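4. Laying a unit on its side and looking inside

Read all of this section before you move the unit. It applies to white-shell cylindrical units that open at one end, and to any bare wood or wood-grain table used as the work surface. Wiring repairs are not covered. For those, see Section 6.

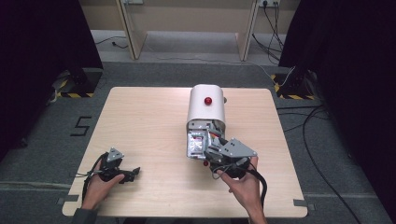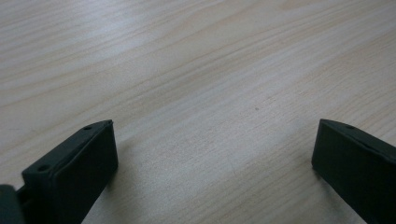 4.1 Before you start

CAUTION: Unplug the unit at the wall. Do not rely on the switch. Leave it unplugged for at least 3 hours before you open the end. Keep the plug where you can see it while you work.

CAUTION: The edges of inner brackets are often sharp. So are the edges of foil. Do not reach into the open end without being able to see where your fingers are going.

You will need:

- a table with a flat top, large enough that the unit can lie down with a clear hand's width on every side
- a dry, lint-free cloth
- a soft brush
- a lamp that can be moved
- a small dish with a lid for fasteners
- masking tape and a pencil
- the parts list for your model

The Antwi table supplied with the full kit is 33 inches high. If you use your own table, pick one that does not rock. Put a hand on each corner in turn and press. A folding table is acceptable if the legs lock.

4.2 Preparing the tabletop

1. Take everything off the table, including the cloth and the lamp.

2. Wipe the top with the dry cloth, working along the grain. Do not use polish or oil. A slick surface lets a round shell roll.

3. Look across the top from a low angle, with a light on the far side. Grit and loose chips of metal are much easier to see this way than from above. On pale wood a dark speck may only be part of the finish. Touch it with a fingertip. If it moves, brush it off.

4. Feel the area where the shell will rest. Any lump you can feel can mark the shell.

5. Move the lamp if there is strong glare on the part of the table where you will be looking. Glare hides small washers.

Note: On carpet, check that all the legs stand on the carpet, or all of them off it. A leg on the edge of a mat or strip is enough to put the top out of level.

4.3 Laying the unit down

6. Stand the unit near the middle of the table. Check that the power cord is not caught under it.

7. Put one hand low on the shell and the other at the top. Tip the unit slowly and lower it onto its side. Do not hold it by the knob or by anything that sticks out of the shell. The Biltora knob is a push fit and will come off in your hand.

8. Turn the unit until the knob is uppermost. Any outlet or other part that sticks out at the side must be clear of the tabletop.

9. Turn the open end toward you. If the end cover is still on, remove it now as described in Section 3 and set it aside with the inner face up.

10. Let go of the unit, keeping your hands close. If it starts to roll, put a folded cloth against each side of the shell.

Note: Do not wedge the unit with screwdrivers or blocks of wood. The Cundale shell is thin at the seam and dents under a light load. Dents at the seam are not covered by the warranty.

4.4 Looking inside

11. Aim the lamp into the open end. Look before you touch anything. Parts may hang out of the opening once the cover is off, foil most of all, and this is not always a sign of damage.

12. Mark the position of any loose part with a piece of tape and a pencil number before you move it. Use the same number on the parts list.

13. Hold the shell steady with one hand and work with the other. Keep both on your side of the table. Do not lean over the unit.

14. Check the brackets one at a time. Each should be firm where it meets the shell. Write down any that move.

15. Follow each wire by eye from one end to the other. Look for flattened spots, bare metal, or darkening. Do not pull on a wire to see where it goes.

16. Check the foil panel for tears. If there is printing on it, copy down whatever can be read. The service desk will ask for it. Do not peel the panel back to read the rest.

17. Brush loose dust toward the open end and onto the table. Never brush it farther in. Compressed air is not recommended, as it moves small parts to places you cannot reach.

18. Look at the tabletop under the opening. Anything that has dropped should go straight into the dish. If you do not know what a piece is, tape it to the parts list and write down where it landed.

CAUTION: If you find burned insulation, stop. Do not plug the unit in again. Go to Section 7, Returns.

4.5 Standing the unit up again

19. Tuck hanging foil back inside the opening. It should lie along the shell, clear of all wiring.

20. Check that every numbered part is back in place and that the tape has been removed.

21. Refit the end cover. Tighten the fasteners by hand first, then a quarter turn each.

22. With one hand under each end, raise the unit until it stands. Leave it for 3 minutes, then tilt it gently from side to side and listen. A rattle means something is still loose inside. Lay it down again and go back to step 11.

23. Wipe the table. Check the floor on all sides too, as small screws are easily lost in carpet.

4.6 Common questions at the service desk

The unit will not stay with the knob up.
The shell is heavier on one side in some models. Use two folded cloths, one on each side, and let it settle.

The shell has left a mark on my table.
Light gray marks usually come off with a damp cloth. If the top is veneer, dry it right away and do not scrub.

There is a part left over.
Do not use the unit. Compare the part with the list and the tape numbers. We keep spare parts lists for over 200 models, and can send a copy of yours if the original is lost.

Who should I write to about an error in this section?
Brurkix Service Manuals, attention Mawuli Gbeho. Please give the section and step number. Steps 8 and 19 were reworded in March after readers wrote in.

Last updated: Saturday, May 23, 2020

Contact the service desk | © 2020 Brurkix | Back to top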